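The Bag Fee Was Never the Hard Part

Haldane started charging for paper bags at the register in August, and I have been thinking about bags more than a grown adult should.

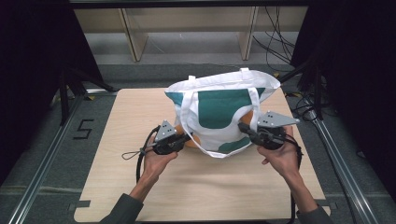 A reader in Grullmont wrote to me that the fee is a tax on forgetting, and that she has paid it on most of her trips even though she owns more cloth bags than she could ever fill. She keeps them on a hook by the back door. She remembers them when she is in the parking lot of the store, with the engine off and the list in her hand. Her view is that a rule that punishes a lapse of memory is a bad rule, and she wants the town council to drop it.

I agree with most of her complaint and disagree with where she ends up.

The ordinance is short. Stores above a certain floor size may not give out plastic checkout bags at all, and must charge 14 cents for a paper one. The store keeps five cents of that to cover the cost of the bag and the rest goes to the town for street cleaning. Restaurants are exempt. So is the farmers market. People using food assistance don't pay. Those are the main points, and the argument over them took up most of a year.

During that year the discussion was almost entirely about the fee. Was 14 cents too much or too little? Would shoppers drive to Grullmont to avoid it? I went to two of the hearings, and I don't remember anyone talking for more than a minute about the cloth bags that were supposed to replace the other kind. It was assumed that everybody had them, would carry them, and that was that.

Everybody does have them. That is part of the problem. I have bags from a credit union I don't belong to. I have one from a dental office, two from a library sale, and one from a hardware store that closed. I bought maybe three of them on purpose. The others were handed to me, usually with a pamphlet inside. A cloth bag takes a good deal more material and more work to make than a thin plastic one, and the only way it pays that back is by being used over and over for years. One that lives in a closet has done no good to anybody. It is a heavier piece of trash that hasn't been thrown away yet.

For that reason I would start with the giveaways. Last spring the town ordered 2183 printed totes to hand out ahead of the ordinance. The supplier was Niltex, and I have no quarrel with the quality. Mine has been washed many times and the seams are fine. But the totes were given out at the summer concert and at the library, mostly to people who already had a pile at home. I took one myself. I didn't need it. It was free and it was being held out to me, and that is how most of us end up with most of what we own.

The people who could have used them were somewhere else. They were riding the number 6 bus home from the Kudar supermarket with two plastic bags in each hand. If you shop by car, a bag fee is a small annoyance, and the bags can sit in the trunk between trips. If you shop by bus, or on foot after a shift, you have to carry the empty bags to work in the morning and keep them somewhere all day. You also have to know in the morning that you will be going to the store that night. Plenty of people don't know that. They go when they see they are out of milk, or when the paycheck clears.

I rode that bus for four years, before I had a car, and what I remember is handles. Plastic ones stretch and cut into your fingers. Paper ones tear off in the rain. A cloth bag with straps long enough to go over the shoulder is much better than either, and I would have been glad of one. I would also have left it at home half the time.

My reader says that the fee punishes forgetting, and it does. I don't think that makes it unfair. We pay for forgetting all the time. Library books used to work this way. Parking meters still do. A small charge is one of the few things that reliably gets a person to change a habit, and the smallness matters. Nobody is ruined by 14 cents. It is just enough to make you look at the bag and wonder whether you need it for a carton of eggs and a loaf of bread. Often you don't. I have started walking out with things in my hands, and I see other people doing it too. Before August the cashier would have had them in a bag before I could say anything.

The part I can't defend is the price on the other side of the counter. Kudar now has a rack of its own reusable bags next to every register. They are cheap, thin, and stiff when new, and they are made of plastic. They are thick enough to count as reusable under the ordinance, so the store can sell them. A shopper who has forgotten her bags and has a full cart will often buy two or three of those, feeling a little guilty, and take them home to join the others. I have done it. That is more plastic per trip than the old bags ever were, and the ordinance has nothing to say about it.

I don't blame the store much. It is selling what people at the register want at that moment. The rule was written by thickness, and somebody makes a bag to fit whatever thickness you write down. If the council wants to fix one thing this winter, it should be this. Either charge the fee on those bags too, with the town's share going to the same place, or require the store to take them back for a refund when they come in clean.

The refund idea would help my reader as well. Suppose you could borrow a bag for a dollar and get the dollar back next time. You would still be paying for forgetting, but only until you remembered. A few of the small grocers in Grullmont tried something like it with glass milk bottles, and the bottles do come back. People are better about returning a thing with a dollar on it than about remembering a thing with nothing on it. It would take some shelf space and some patience at the service desk. The store would complain, and then it would get used to it, as it got used to the fee.

There is also the matter of washing. I have had two conversations this fall with people who stopped using cloth bags after a package of chicken leaked in one. This is a real objection and it gets brushed aside. Cloth bags that carry food need to go through the wash, and they need to dry all the way before they are folded up again. In a house with a machine in the basement that is no trouble. If you feed quarters to a machine down the street, it is one more load or one more thing crammed into the load you had. I would keep meat in its own bag, one that can be wiped out, and wash the rest whenever the towels get done. I wish the pamphlet that came with my tote had said so. It had a drawing of a turtle and the date of the concert.

I should say where I stand on the larger question, as I have been asked. I don't think bags are the biggest thing wrong with how we shop. The food inside them matters more, both what it took to grow and how much of it gets thrown out. The drive to the store probably matters more too. If the ordinance lets people feel they have done their share, it has done some harm along with the good. But I walk along the creek behind the bus depot several times a week, and the bushes there used to be full of plastic bags. They are less full now. That was what the ordinance was meant to do, and it seems to be doing it.

What I would ask of the council is modest. Keep the fee. Close the gap on the thick plastic bags. Stop ordering totes, and if there is money set aside for more of them, spend it on getting the ones we have to people who will use them. A bin at the front of every large store, where you leave a spare and somebody else takes it, would cost next to nothing. The library already has one by the side entrance, and it empties out fast on rainy days.

And to my reader in Grullmont, who I hope is still reading: take them off the hook and put them on the passenger seat. The trunk is too far away. I kept mine in the trunk for two months and paid the fee almost every time. Now they slide around when I turn, and they get in the way when I give anyone a ride, and I remember them maybe two trips out of three.

The council takes up the ordinance again after the new year. Written comments can be left at the clerk's window.

21 December 2022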